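**Soomro garment steamer, the 700 watt one: 2 stars out of 5**

Bought with my own money, used since last July, mostly on shirts and bed linen. I wanted to replace my iron and I still own the iron.

The box says "salon finish in seconds." I don't know which salon. On a thin polyester blouse it does a fair job, and I'll give it that much. Hang the blouse on a door, run the head down it slowly, wait a bit, and most of the creases drop. On cotton it's another story. Cotton wants heat and weight, and a steamer has no weight. I went over one shirt collar five times and it still looked slept in.

The tank is small. It empties before I finish a second shirt, and then you have to unplug, refill and wait for it to heat up again. If you fill it past the line, it spits. If you fill it exactly to the line, it spits a little less. The manual blames tap water. I switched to distilled for a month and saw no difference except on my grocery bill.

Vy Lại, who does alterations two doors down, told me to stop hanging things and work flat on a table, gathering the cloth a bit at a time and letting it go again. I was doubtful about this too, but it helped with sheets. It also means you need a table, a heatproof cover and two free hands, and at that point you are ironing.

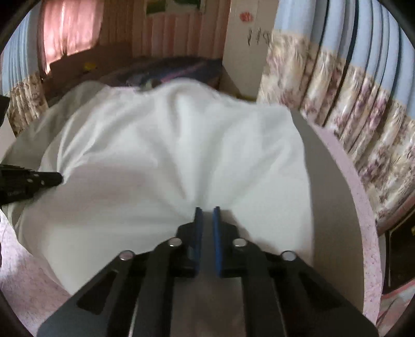
*White fabric, partly gathered.*

Now the price. I paid 3899 for mine at the Hesen store, when the plain Ornimmont iron on the same shelf cost much less than half of that. The clerk said the extra was for the "fabric sensing" head. I have tried to catch this feature at work and failed. Silk setting, linen setting, same puff of steam as far as I can tell. Maybe there's a difference you need instruments to measure.

The cord is short. The trigger has to be held down the whole time and my thumb complained before my patience did. The brush attachment snaps on well and takes cat hair off a coat, so I use it for that.

I emailed the company about the spitting. Someone named Lâm Giáp answered within a day, polite, and told me to hold it upright. It's a steamer. You have to tip it to reach a hem. I wrote back to say so and got the same paragraph again.

Who might like it: people who travel with synthetic clothes and pack light. Anyone with a pile of cotton should keep the iron they have.

Edit, 11 April 2018: the lid seal has started to leak. I've left the rating where it is for now. If the warranty people at Hesen replace it without a fight I'll add a line.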